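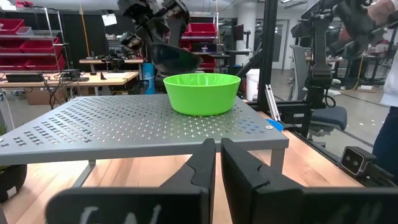 Small metal shelf returns to Draltedell after petition

A low metal shelf that went out of production in March, to no public comment whatever, is to be made again after 1456 people signed a petition asking for it back.

The shelf is called the Su. It is a flat grey top, punched all over with little crosses and slots, standing on short legs, and its purpose is to let you put one thing above another thing. A bowl can go on top. Whatever was in the way of the bowl can go underneath. Its makers, Fletska, who have a workshop on the edge of Draltedell, say they had not thought of it as the sort of object that had admirers.

"We had complaints when we changed the colour of the dish rack," said Yung-ching Wei, who manages the household range. "With the Su we got silence for five weeks and then a carrier bag full of paper."

The petition was started by Pin-yu Lau, who had gone into Brarusent, the hardware shop on the high street, hoping for a second Su to go beside her first. She was told there would be no more and was offered a bamboo one. She describes the bamboo one as "very nice" in a tone that will be familiar to anyone who has been given a scented candle.

Her objection was the holes. A mixing bowl put away in a hurry tends to take some of the washing-up water with it, and on the Su the water goes through the top and can be wiped off the worktop later, or left for somebody else to wipe. On a solid shelf it stays where it is and makes a ring. Ms Lau had tried the bamboo shelf for a fortnight before taking against it, and brought the ring to show the shop.

Brarusent let her leave a clipboard by the till, next to the seed packets. The first page filled up in two days. Ho-yin Chung, who runs the shop, admits that some of the early signatures may have come from people who thought they were signing for a parcel, but says the later ones were sincere and in several cases ran into the margin. One customer used the space for comments to set out the whole of her cupboard, with arrows. Another wrote "legs!!" and nothing else.

The legs are a sore point. When Fletska dropped the shelf it told shops that customers could get the same result by turning a baking tin upside down. This was not well received. A tin, Mr Chung was told at some length across his own counter, has sides, and you can't slide a chopping board under it. He passed the remark on to the makers word for word, with one word taken out.

Fletska's reasons for ending production were mostly to do with the punching. The cross-shaped holes need a separate tool from the rectangular ones, and the tool had worn to the point where the crosses were coming out as something closer to a clover. A replacement was quoted for and put off. The firm looked at doing the whole top in plain round holes, which would have been cheaper, and made up a few for staff to take home. These came back with the verdict that they looked like part of a bus.

The new run will keep both shapes. It will also stay grey, although a cream version was discussed and one person in the building is still said to be in favour of it. The only change is to the screws, which will now be the kind you can turn with an ordinary screwdriver. The old Su came with a small key for the purpose, and it is Fletska's understanding that every one of those keys is at the back of a drawer.

The price goes up by £2, to £15, which the firm blames on steel. Mr Chung expects grumbling about this and has moved the clipboard somewhere less convenient.

Interest has turned out to be wider than the kitchen. Hendrik Potgieter, who repairs clocks from a room above the bakery, keeps two on his bench, one holding up the clock and one holding up his lunch, and says trouble only comes when he forgets which is which. Several signatories mentioned houseplants. A Su has apparently served as the top step of a guinea pig's house for six years, and its owner wrote to ask whether the new screws would fit. They will.

Less enthusiasm was found at the Draltedell household repair evening, where Ridwan Santoso has been straightening bent ones for years. The shelf is perfectly good, in his view, until a person stands on it to reach a higher shelf, and a surprising number of people do. He would like the box to carry a warning. Fletska says the box has always carried a warning, on the bottom, and that it will be moved to the top.

Mr Santoso also offered some advice for those who still have an old one. If it rocks, loosen all the corner screws slightly, press the top flat with both hands on a level table and tighten them again a little at a time, going corner to opposite corner. Most rocking shelves are only twisted. If it still rocks after that, a folded bit of card under the short leg will do, and he won't tell anyone. For limescale in the holes he uses vinegar and an old toothbrush, and recommends keeping that toothbrush well away from the others.

The first delivery to Brarusent will be 64 shelves, limited to two per household. Ms Lau has been promised the first, an honour she accepted after checking that it didn't involve a photograph. She wants it for the big plastic bowl, which has lived on top of the fridge since the bamboo episode and comes down whenever the door is shut hard.

The bamboo shelf itself has gone to her sister, who is said to be delighted with it and has not yet put anything on it.

Fletska would not be drawn on whether other discontinued lines might come back. Ms Wei confirmed that letters had been received about the folding colander, all of them in the same handwriting.

The Su goes on sale at Brarusent at the end of the month, from nine in the morning. The shop is not taking names in advance. Mr Chung has asked that people wanting only a replacement key come after lunch.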